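**07/04/2018** – A biblioteca municipal de Gomholm reabre ao público a sala de leitura do piso térreo, encerrada desde fevereiro para substituição do pavimento e revisão da instalação elétrica. O espaço retoma o horário habitual e passa a acolher, em regime permanente, o fundo local de periódicos, até agora consultável apenas mediante pedido prévio no edifício de Cenport.

A intervenção decorreu em duas fases. Na primeira foram retirados o soalho antigo e as calhas técnicas que alimentavam os postos de consulta. Na segunda procedeu-se à colocação do novo revestimento, à pintura das paredes e à instalação de luminárias com regulação independente por mesa. As estantes de madeira do início do século passado foram mantidas e regressaram à posição original, junto às janelas voltadas para o pátio.

Durante o encerramento, o empréstimo domiciliário manteve-se em funcionamento no balcão provisório do primeiro andar. Os leitores que tinham reservas pendentes foram contactados por carta ou por correio eletrónico e dispõem agora de 22 dias úteis para levantar os volumes, sem penalização.

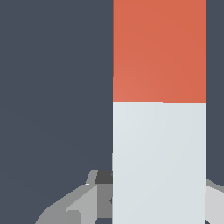 ## Fundo de periódicos

O conjunto transferido compreende 1,000 volumes encadernados de jornais e boletins publicados na região, a que se juntam 200 pastas com números soltos, suplementos e folhas avulsas. A coleção mais procurada continua a ser a do semanário comercial Zeng, cuja publicação cessou há várias décadas e que constitui uma fonte relevante para o estudo do comércio fluvial e das antigas feiras de gado.

A consulta dos volumes encadernados é livre, mediante apresentação do cartão de leitor. As pastas continuam sujeitas a requisição no balcão, com um limite de quatro por sessão, e devem ser consultadas nas mesas reservadas para o efeito. Não é permitida a fotocópia de exemplares com lombada fragilizada – nesses casos, os serviços disponibilizam reprodução digital a pedido, no prazo indicado na tabela afixada à entrada.

Encontra-se ainda em curso a revisão do catálogo. As fichas em papel foram conferidas com o registo informático e uma parte das cotas foi alterada, pelo que se recomenda aos investigadores que trabalhem com referências antigas a confirmação prévia da cota atual. A tabela de correspondências pode ser pedida no balcão ou consultada nos terminais da sala.

## Condições de acesso

A sala dispõe de lugares individuais e de uma mesa comprida destinada a grupos. A utilização desta última por escolas e associações carece de marcação, a efetuar com a antecedência mínima de uma semana. O acesso para pessoas com mobilidade reduzida faz-se pela porta lateral da rua de Brekeck, onde foi construída uma rampa em substituição dos dois degraus existentes.

Os cacifos do átrio foram renumerados. Os utilizadores com cacifo atribuído em regime anual devem dirigir-se à receção para trocar a chave antiga pela nova. As chaves não trocadas até ao final do período de transição deixam de ser válidas e o respetivo conteúdo será recolhido e guardado pelos serviços.

É permitido o uso de computadores portáteis em todos os lugares. As chamadas telefónicas e o consumo de alimentos continuam limitados ao átrio. A rede sem fios abrange agora também o pátio interior, que permanecerá aberto enquanto as condições meteorológicas o permitirem. 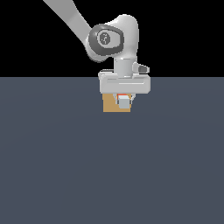 *Braço branco com garra sobre uma caixa cor de cartão. Imagem gerada por computador.*

## Programação

A reabertura é acompanhada por um ciclo de quatro sessões dedicadas à imprensa regional, com entrada livre até ao limite dos lugares disponíveis. A primeira aborda os anúncios comerciais publicados no Zeng; as seguintes tratam da toponímia, das cheias históricas e da ortografia dos boletins paroquiais. O calendário definitivo será afixado no átrio e distribuído em folheto.

Paralelamente, mantém-se aberta a recolha de exemplares em falta. Os munícipes que possuam números antigos de jornais locais e pretendam doá-los, ou cedê-los temporariamente para digitalização, podem entregá-los na receção, devidamente identificados. Cada entrega dá origem a um recibo. Os exemplares cedidos a título temporário são devolvidos aos proprietários logo que terminado o tratamento.

O edifício de Cenport conserva a secção infantil e o depósito de mapas, sem alteração de horário.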